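Home by seven, feet up, second mug of tea. I want to get today down before it goes.

We finally had the argument about the reset rule. Eimear wants every trial in the simulated kitchen to begin from a written start state, with each object's position saved before the arm is even loaded in. Rónán thinks that's fussy, and that if it looks right on screen it is right. I was on his side until May, when we lost 135 runs at Elldale to a jug that had crept towards the corner a little more with every reset. All of them had to be binned, and I was the one who'd ticked them off!

So I've drafted it. Rule 2 says you save a still of the worktop before anything moves, and you keep it with the run. Rule 3 says nobody nudges an object by hand to make a grasp easier (Pieter went a bit pink at that one, bless him). Then there's the bit I care about most – a failed run stays in the count. If we tell Dulora the planner has done 1000 trials, that has to mean the lot, dropped bottles included, or the number's worth nothing to them.

Clodagh asked whether uneven spacing ought to be a rule too. I said yes, straight off. When everything's lined up like a shop shelf the arm looks cleverer than it is, and then it meets two things standing almost against each other and hasn't a clue which one to go round. She's going to write that part up, and I've promised to read it before lunch tomorrow.

Gráinne still hasn't said who signs off changes to the layout. I'd rather it wasn't me, but I can feel it coming. Must ring her in the morning, and must remember the milk. I've stuck our new start state in at the bottom of the page, bottle, jug, shaker and all, and now I'm off to run a bath.

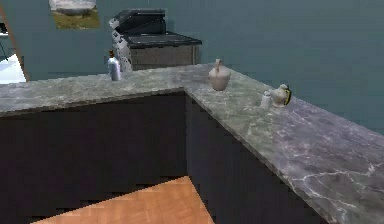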